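15 Feb 2019, Lumdale bench, glassware set

Back on the clear stuff today. I've been putting this off for a while (everybody has, let's be fair) but the model keeps falling apart on anything see-through and the only cure I know is more examples. We stood at 3,000 good episodes this morning and the plan for the set is 3,964, so there's a way to go yet. Target for the day was 30 and I got there just before lunch, which pleased me no end!

Things I changed. I slowed the last bit of the approach, since the fingers were getting to the stem before the wrist view had settled. I also stopped recentering the glass between runs. Rafsan was right that all my November episodes start from nearly the same spot, and the policy learned the spot and not much about glass. So now I just set it down wherever my hand goes, on its side more often than upright, foot toward the arm or away from it, and leave odds and ends along the back of the table so the background isn't the same every time.

Episode 585 from the old batch is mislabeled, by the way — it says "mug" and it is no mug. Still need to fix that in the Sterau sheet. Tahsin has the login.

The lying-down starts are the hard ones. Coming in foot first you get the wide disc up front and the bowl way behind it, and glare all over the tabletop, and I catch myself steering by the shadow as much as by the glass.
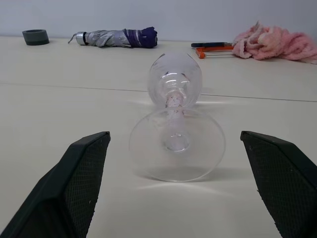 Domnica thinks we should keep the glare and not touch the lights at all, because whoever ends up running this will have worse lighting than ours. She'd also like the failed grasps saved in their own folder and not deleted. Fine by me, though I've already thrown out this morning's, sorry.

Next up: same starts with the lights dimmed, then hand over to Hanane. Pads need a wipe first.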